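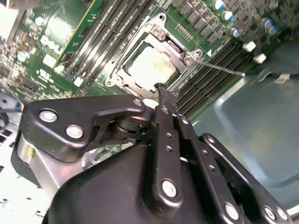
Refurbished, by whose definition?

Muammer Sönmez would like me to believe that a $2990 office fit-out of secondhand desktops is a bargain. His shop, Wukitz, sells them in lots of seven, with a three-month warranty.

"People hear 'used' and they think rubbish," he says. "I've sold 1000 of these and hardly any come back."

Hardly any is how many, exactly? He'd have to check. And what does "fully tested" cover? "We turn it on, we run it, we look at the drive." For how long? "Long enough."

Wojciech Zieliński bought a lot in January for his bookkeeping office and is less cheerful. "Two were fine, the rest were slow. I rang on the Saturday and was told to add memory, at my own cost."

Sönmez doesn't dispute the call. "Memory's cheap, mate," he says. He won't put the test procedure in writing.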